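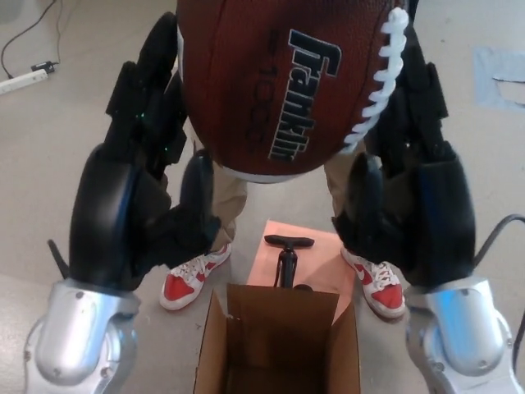
A reader wrote in to say the arms should be slowed way down before a ball goes anywhere near the hands, and that most bad demos come from hurrying the grip. Good advice. A few more tips for teaching a two-handed hold by remote control:

Search tips Go

Bring both hands in at the same speed. If one gets there first, the ball tips.

Close the fingers before the thumbs -- then wait a second before you lift.

Keep cables clear of the wrists.

Turn the ball a little between runs so the laces don't always land in the same spot. We record 110 runs and keep roughly 100.

Throw out any run where you had to regrip, and take a break after every 6.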